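Keeping the Floor Nice in the Workroom

If you have a spare room that does for sewing, mending and all the odd jobs, you'll know how quickly the floor suffers. Ours has had glue, paint and a good deal of candle wax on it over the years, and I do wish I had started covering it sooner!

The best thing I've found is plain cardboard, and it costs nothing. When the new wardrobe came from Grewal, the packing alone was enough to do half the room. Open the boxes along the glued seam, pull out any staples (run your hand along the inside, carefully, as they do hide) and leave the sheets under a heavy rug overnight so the creases settle. Lay them with the smooth side up and let each one lap over the next by 60 mm or so – butted edges drift apart, and that is just where the drips will go. A bit of low-tack tape at the doorway stops the first sheet from lifting when the door swings over it.

I change mine every November, before the Christmas making starts, and the old lot goes out with the recycling.
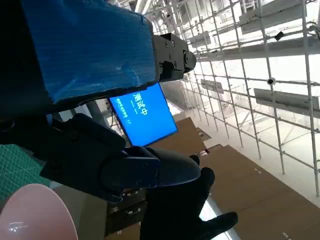 Cutting is the other thing to think about, for a knife will go through card and into the boards below before you've noticed. Keep it all up on a proper mat, and if you are buying one, do get the sort with a grid. A green one with fine white lines, like the one at the left there, saves no end of fiddling with a ruler when you only want a straight edge on a bit of felt. Store it flat, away from the radiator, and wipe it with lukewarm water and a drop of washing-up liquid. Mine curled once after a summer in the conservatory and took weeks under the encyclopaedias to come right.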